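May 16, 2024

Quick one on the Kavbridge hand grippers because I keep getting asked and keep forgetting to answer. We've had the pair on loan for 26 days, they go back tomorow.

Setup was fine. Charge, pair, stick the marker cubes on, go. Manual is thin. Page 3 is the only one you need. Left one dropped its pairing 2 times the first evening, then a firmware update and no trouble after that.

Grip feel: good. Jaws are light, close evenly, trigger a bit stiff for small hands. Best part is how fast you forget you're holding them. Worst part, wrist ache after a long session. Take breaks.
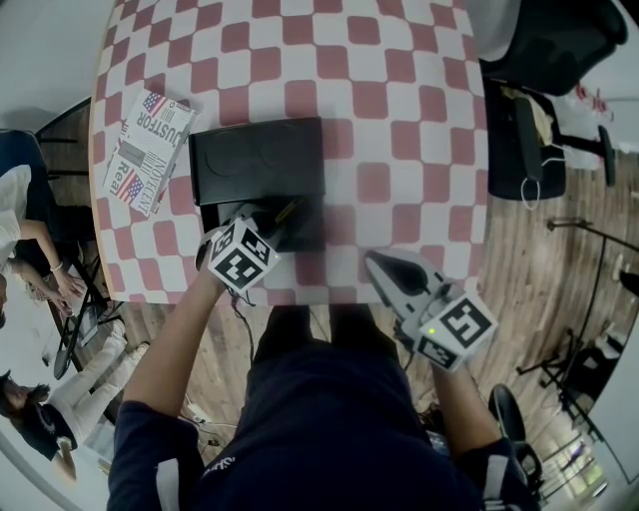 Both grippers going, left one in the black box after the yellow-tipped thing.

Small stuff in boxes is the real test imo. You lose sight of the tip and have to go by feel, and there isnt much feel. Got better at it by week two. Still slower than I'd like.

Compared to the Ornance set we tried last August: Kavbridge is lighter, Ornance has the nicer case and a much better strap. Software about even. Kavbridge exports are cleaner, fewer files to rename.

Rental is 98 dollars a week for the pair, cubes included, shipping not. Fair I think. Buying, no idea, they only quote by email and I havent heard back.

Would rent again. Want a softer trigger and a longer cable first.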